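Play kitchen table, Pulby Room

The Pulby Room at Skerkano reopened in April with the play kitchen set out on one white table. Myfanwy Wogan looks after the cooking things and Wichai Kaewmanee the shop corner.

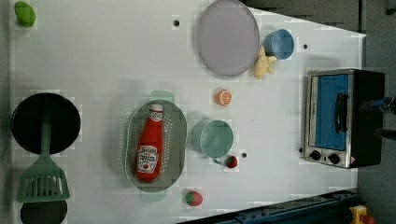

Cooking things
Black frying pan with the green slotted spatula, lavender plate, light blue cup. The ketchup bottle is in the green colander — the orange slice is near the middle of the table. Coloured labels for the storage tubs are on order from Magsi.

Borrowing
Families can take home 2 tubs at a time for up to 25 days. Our catalogue lists 62 tubs, and almost all of them can go out. Please wash plates and cups before you bring them back.

Still to come
Shop corner, after 4th June. Wichai is repainting the counter in the same grey as the Brikach shelves.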